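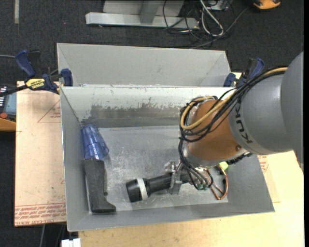
Open Day at Pornlow Secondary: Scholarships, Awards and a Look at the New Wing

Pornlow Secondary College opened its doors to Grade 8 families in October, and I went along with my daughter, who starts there next year. The program ran from 3 pm until early evening. Parking was on the lower oval and the gate was staffed by senior students in blazers.

The principal, Thaddeus Thibodeaux, spoke first in the gym. He kept it short. Most of his talk was on the timetable, which moves next year to four longer periods a day, and on the bus from the north side of town. The bus will leave 14 minutes earlier than it does now to meet the new bell. A few parents weren't happy with that and said so at the end.

We were then split into groups by surname. Ours was led by Arlo Tran, a Grade 11 student who received the school's citizenship award in September. The award goes to one student each term. Teachers put names forward, and the winner gets a certificate and a book voucher from Wellex, the stationery shop on the main street. Arlo was nominated for his work with the homework club, which meets in the library at lunch. He told us it was mostly math questions and that younger students are welcome to bring their lunch as long as they eat it outside first.

The library was the best stop for us. It has been moved to the ground floor and has a quiet room at the back with proper desks. Borrowing is through the student card, and families can ask for a second card if the first is lost. The colour printing charge has gone up.

In the music rooms, Stojan Mujić had the junior band playing through two pieces they are preparing for the regional festival. Instrument hire is by the semester, and there is a waiting list for saxophone. My daughter put her name down for clarinet.

Gus Obi from the scholarship office gave a talk in the lecture theatre on bursaries for incoming students. There are three on offer:

- the Schumacher Bursary, for music
- the Prirkex Bursary, for students travelling from outside the district
- the Principal's Bursary, for general achievement

Each one covers three years. Applications need a letter from the student in their own writing, a current report and one reference from outside the family. Forms are at the front office and close at the end of November. Interviews are in December, and families hear by mail before the break.

The last stop was the canteen, where Raimo Halonen and his food studies class served soup and cheese scones. The soup had run out by the time the second group came through. The new uniform was on display next door, with a second-hand rack that was worth a look. We came home with a jumper and a sports bag.

Orientation for new students is in early December. Bring a hat and a water bottle.

Recent items
- Junior band off to regional festival
- Homework club hours for Term 4
- Second-hand uniform sale: what to bring
- Bus timetable changes for next year

Contact us | Copyright Pornlow Community News | Back to top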